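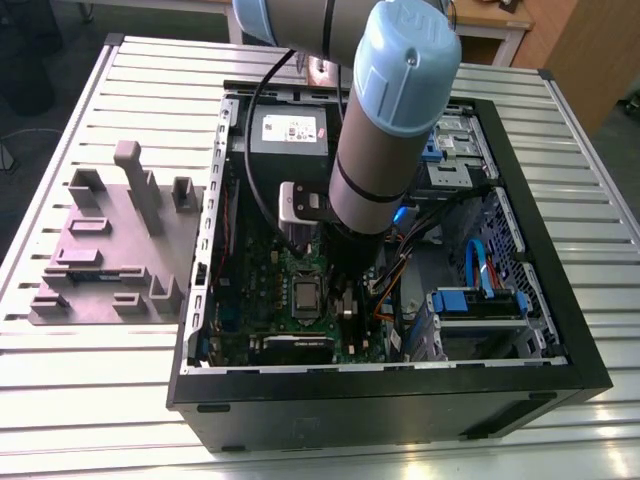
A robotic arm above an open desktop computer case on the worktable.

Visit to the Drulbridge Hearing and Balance Centre

Report to members, 27/02/2020

Eight members of the Murnetti Hearing Support Group visited the Drulbridge Hearing and Balance Centre at the invitation of its head of audiology, Hanneke Vanhove. The visit lasted 2 hours and covered the ear care clinic, the test rooms and the hearing aid repair desk.

Ear care clinic

The clinic opened in September and has since seen 1,136 patients, most of them sent by their family doctor with blocked ears. Ms Vanhove explained that wax is removed by gentle suction under a microscope. Patients are asked to use olive oil drops for several days before the appointment and to keep the ear dry. Members were reminded that cotton buds should not be used at any time, and that anyone with pain, discharge or a sudden loss of hearing should seek advice the same day.

Several members asked about swimming. The advice given was that most people may return to the pool once the ear has been checked, but that those with a hole in the eardrum should first speak to the clinic. Fitted swim plugs can be made on site. The impression takes a few minutes and the plugs are ready in 27 days.

Test rooms

There are three sound-treated rooms on the ground floor, of which the largest, the Brouwer Room, is also used for balance tests. Keerthana Fernandes, senior audiologist, took the group through a standard hearing test and one member agreed to sit it. Ms Fernandes then explained how the results are drawn up and why the two ears are always tested separately. The group found this the most useful part of the visit. Printed copies of her notes are held by the secretary.

The corridor outside the test rooms is narrow, and two members with walking frames had some difficulty passing the chairs. This was mentioned to staff, who agreed to look at the seating.

Repair desk

Tubing and batteries can be replaced without an appointment on weekday mornings. Patients should bring their brown record book. The centre is moving its bookings to a new system, Rilex, which will send reminders by text message – a change the group has requested for some time. Those who prefer a letter may still have one, but must say so at the desk.

Matters to follow up

The group has asked for a loop system at the main reception, where background noise remains a problem. Ms Vanhove undertook to reply in writing.

The group thanks Ms Vanhove, Ms Fernandes and their colleagues for their time. Members wishing to join a second visit should give their names to the secretary, stating whether they need a lip speaker or transport from Murnetti.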